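Wills and Estates for Non-Lawyers
Week 3 handout – Executors and what they do
3 Sep 2019

Last week we looked at who can sign and witness a will. Tonight it's the person left holding the paperwork. I've done this job twice for family and I still got muddled the second time, so please don't feel silly asking questions!

An executor collects what the person owned, pays what they owed and hands out the rest. You can name one person or several. I like two, plus a backup in case one of them can't do it.

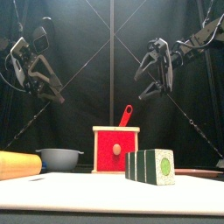
Reading for tonight

Have a look at the Plorier will in your course pack (it's 13 clauses, so skim the first few). Clause 4 leaves "my house at Listis" to a sister. Now suppose the house was sold in July, before the will-maker died. What does she get? Quite possibly nothing, and the old word for that is ademption. You'll see it in the textbook a fair bit.

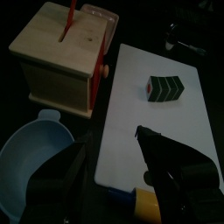
A gift of money works differently. If the will leaves $1000 to the Lý choir, it comes out of the general pot, and it doesn't matter which bank account the money was sitting in. Debts get paid first, though – so a generous will with a thin estate behind it can disappoint everyone. 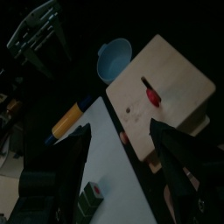 And then there's the residue, meaning whatever is left once the debts and gifts are dealt with. People forget this clause all the time when they write their own. Without it, the leftovers get shared out under the intestacy rules, as if there were no will for that part.

For next week: read the Unavov problem, page 40, and jot down who you'd pay first.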